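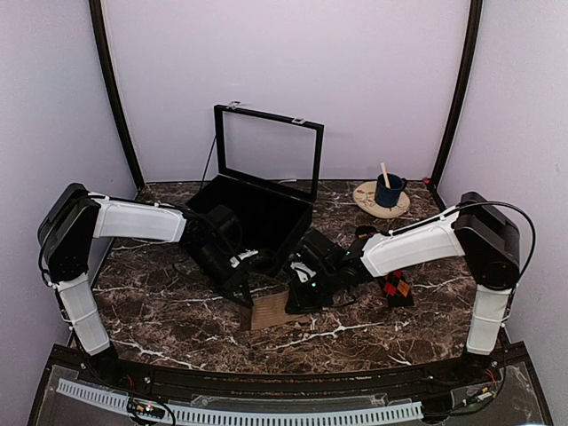
Cardboard first, then the case with the clear lid.

Home | Kitchen | Workshop | Small Fixes | About

I've had one of those black display cases with a window in the lid for years, and my earrings used to slide around in it like marbles. The fix cost me zero dollars — a flat piece of corrugated cardboard!

Trace the bottom of the case onto paper, cut that out, and use it as your pattern. Cut the cardboard a hair smaller (I use an old bread knife, don't judge). If it buckles when you press it in, trim one short side and try again.

Then cover it. Old socks are great for this, and so are fabric scraps. I love a loud pattern like argyle under plain silver. Pull it snug, tape it on the back, done.

For the window, a damp soft cloth and nothing else. My friend Jonalyn used glass spray on hers and it went cloudy, so now she's on her second case. And park your coffee on a saucer at the back of the table before you start — I learned that one in August and the stain is still there.

389 shares | 40 comments

© December 2020 Rosalinda Tiongson | Contact | Back to top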